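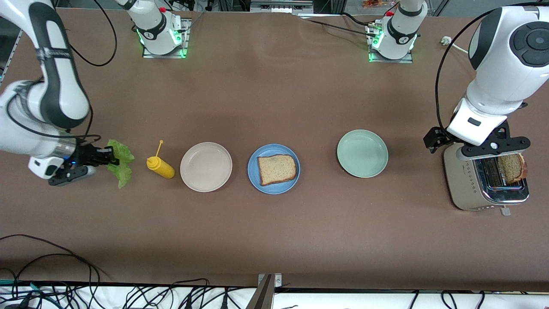 Workshop > News > Members' projects

17 March 2024
By Malsha Bepari

The two-arm breakfast project at the Jasberg workshop has moved on from single items to a whole sandwich. Lakmal Patwary has been building it since November, and this month he started setting out bread, lettuce, mustard and the toaster together so that both arms have something to do in the same run.

Members who came to the last open evening will remember one arm picking up a sponge and putting it down again. The second arm was bolted to the table soon after that, and most of the time since has gone on getting the pair to share a workspace without knocking into each other. Lakmal's answer was to split the table. The right arm looks after the lettuce and the left arm looks after the toaster, and the plates in between are ground either arm may enter, but only one at a time. He calls this the level crossing.

Lettuce has been the harder job. A leaf bends differently each time, and a grip that is firm enough to hold it will also tear it if the fingers close too far. Lakmal now sets the closing distance by hand at the start of each session and takes the leaf near one end. Toast is stiffer and easier to find, but the slots are narrow and the fingers have to come down almost straight. If they come down at a slant they catch the side of the toaster -- the first one we used has the dents to show for it.

The control program is called Triltov and runs on the old desktop by the window. It has logged 307 runs so far. Run 306 was the first in which toast, lettuce and a second slice all ended up on the same plate, though the lettuce was underneath. Run 307 stopped early when a cable snagged. Cable routing is next on the list, and anyone with a box of clips or a length of spiral wrap to spare is asked to leave it on the shelf marked Kamier.

The mustard comes after that. Squeezing a bottle needs a steady pressure and a way of knowing when to stop, and neither is written yet.

Spending on the build stands at 1,985 euros, not counting the arms, which are on loan until the summer. The Ó Conaill fund paid for the mounting plates and the bench supply.

Lakmal would like five members to help with testing over the coming weeks. No programming is needed. You will be resetting the table between runs and writing down what went wrong. Please put your name on the sheet by the door, and keep your hands off the table while the arms are powered.

Filed under: Robots & Making, Workshop News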